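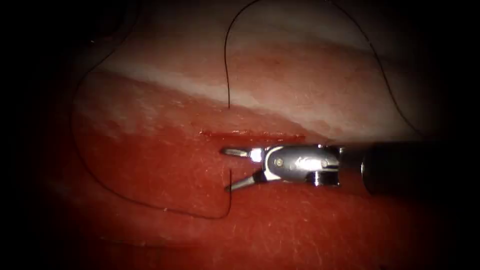

Linear incision closure (bench exercise)

Linear incision closure is a training exercise in surgical suturing in which a short, straight cut in a pad of tissue is brought together with needle and thread. It is used in teaching programs for open, endoscopic and instrument-assisted surgery, usually after students have learned to load a needle and before they move on to curved or branching wounds. The exercise is also known as the straight closure or, in older handouts from the Clotstead Surgical Skills Center, the Dornau line.

Tissue and incision

The pad may be animal tissue or a molded substitute. Animal tissue is generally preferred for later sessions. Its resistance changes from one area to the next, and a bite that holds well in firm, pale tissue may pull through in the softer red tissue beside it. Pads with both kinds of tissue are often chosen for this reason, and the cut is placed mainly in the red area.

The incision is made with a single pass of a blade. A clean cut often lies closed on its own when the pad is flat, with the edges touching along most of the length, and can be seen only as a thin dark red line. Instructors differ on whether the edges should be spread before stitching begins. The Clotstead course asks students to leave the cut as it lies and to judge its depth by lifting one edge.

Moisture is kept constant through the session. A pad that dries out becomes stiff and gives a false sense of how firmly a stitch is holding.

Technique

The needle enters the tissue at a right angle to the surface, a short distance from the edge, and follows its own curve across the wound. The exit point should match the entry point in distance and depth. When the two sides are unequal, one edge rides over the other, a fault called a step. Steps are easiest to see from a low side angle and may be missed entirely from above.

Once the needle has passed, the thread is drawn through until a short tail remains on the far side. The first throw of the knot is laid flat and tightened only until the edges meet. Further throws are made in alternating directions. Pulling hard on the first throw blanches the tissue and can cut it.

Spacing is set by eye. Even spacing is considered more important than close spacing, and an extra stitch added to fill a gap is normally marked down.

When jaws are used in place of fingers, the thread is passed from one tip to the other just above the incision. The receiving jaws open before they arrive and close only when the thread lies between them. Gripping a fine thread in the same place again and again weakens it, and most courses teach students to take a fresh hold after each throw. 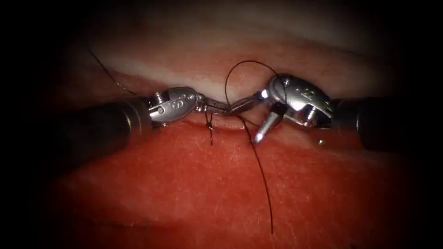

Thread management

Loose thread is the most common source of difficulty in the exercise. Fine black thread shows up well against red tissue but keeps the curve it had in the packet, so that it rises in loops and settles across whatever is nearest. A loop lying over the instrument is harmless until the instrument turns. At that point it may tighten and draw the stitch with it.

Three practices are commonly taught. The thread is cut to a working length before the first bite. The long end is laid away from the incision, on the side where no instrument will pass. Before each throw the student pauses and follows the thread by eye from the last stitch to the needle. Viola Mancuso, in the Nikside teaching notes, calls this pause "reading the line" and recommends that it be spoken aloud during early sessions.

A long strand should be left slack between holds - tension is applied at the moment of tightening and then released. 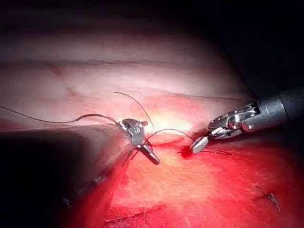

Students who work with too much thread tend to pull it out of the way in large sweeping movements, and the stitch already placed is disturbed each time. Shortening the thread corrects the habit more reliably than verbal reminders do.

Assessment

Closures are scored on edge contact, spacing, knot security and handling of the tissue. The Rao scale gives up to 2 points for each item. Time is noted but does not affect the score in introductory courses. A review by Elikem Essien covered 2,347 closures from the Clotstead course and found that steps accounted for more lost points than loose knots. A later series of about 3,004 closures, which included the Nikside sessions, gave a similar result.

See also

Interrupted suture
Knot tying
Wound edge eversion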